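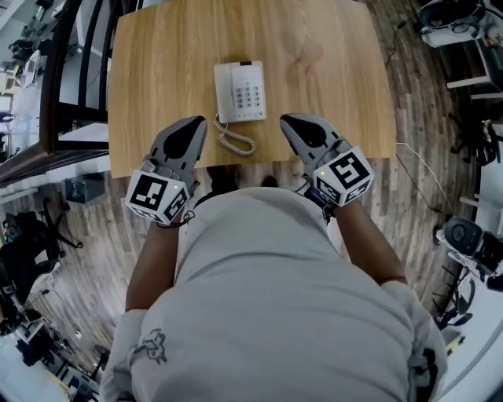 Hindville Facilities Forum
Topic: Retention of corded desk telephones

records_desk
26/02/2026
The office is reviewing its landline telephones before the Rustetti building reopens in March. Members are asked to state whether a corded set should remain on each reception table. The present proposal keeps 2 sets per floor.

frontcounter59
Our department supports keeping them. A white corded set with gray number keys is easy for visitors to use, and it does not need charging. We request one per table.

bomon_annex
We respectfully disagree. The annual line charge at our site is $2,361, and the sets receive up to 12 calls a month. The tables could be put to better use.

frontcounter59
The charge quoted covers the fax line as well. Please see the Cruzado invoice, second page.

bomon_annex
The correction is accepted. Our objection to the handset cords stands. They tangle, and they hang over the table edge where sleeves catch on them.

lineservices
Cords may be untwisted by unplugging the handset and letting it hang freely. Shorter replacements can be requested from this office. Please include the room number.

records_desk
Thank you. Departments wishing to keep more than the proposed number should submit a written request through their floor supervisor.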